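News > Local > Housing and Bills

Search this site Enter keyword

Heating complaints rise in Luston as tenants wait for repairs

January 10, 2019

Tenants in Luston made 429 complaints about heating and hot water over the past year, according to figures released by the town's housing office this week.

The largest share came from the Flinetti estate, where the boilers are looked after by the contractor Gemov under a contract signed when the flats were refitted. The office said 82 homes on the estate had reported the same fault more than once.

Most of the complaints concerned radiators that stayed cold on upper floors and timers that switched themselves off overnight. A smaller number were to do with billing, mainly from households that had been moved on to a new tariff without a letter explaining the change.

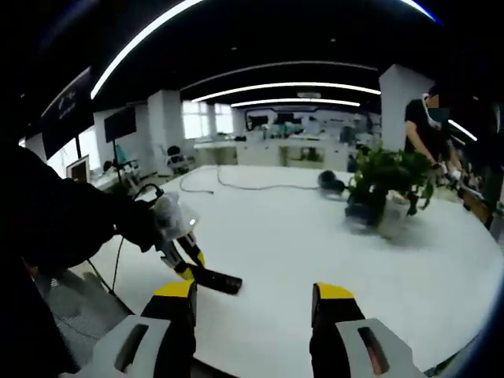 Under the present rules, a home left without any heating should be visited within two working days. Repairs that do not affect the whole home can take longer, and it is these that have built up since the autumn. The housing office accepts that some tenants were given appointments which were then cancelled on the morning of the visit.

Gemov said it had taken on nine more engineers and would keep its phone line open until 9pm for the rest of the winter. It blamed the delays on a shortage of parts for the older boilers, which are no longer made, and said it had ordered a larger stock.

Tenants' group Lo has asked for rent to be reduced for any week in which a home is without heating. The housing office has not agreed to this but says it will look at the request in February, when the contract comes up for its yearly review.

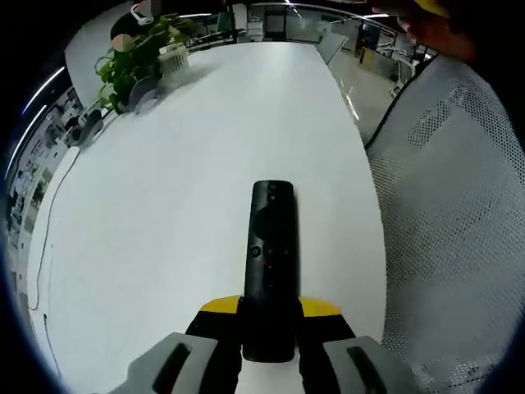

Lo said a review was welcome but would come too late for people who had already spent their own money on electric heaters. The group wants those costs paid back in full, and has told members to keep their receipts and write down the date of every missed visit. It also said that older tenants found the phone line hard to use and should be able to report a fault in person.

The housing office said its front desk on the estate would take repair reports every weekday morning from next week. Tenants who have already reported a fault do not need to do so again, but should have their reference number to hand if they call to ask about progress.

A full list of outstanding repairs, street by street, will be put up at the estate office before the review.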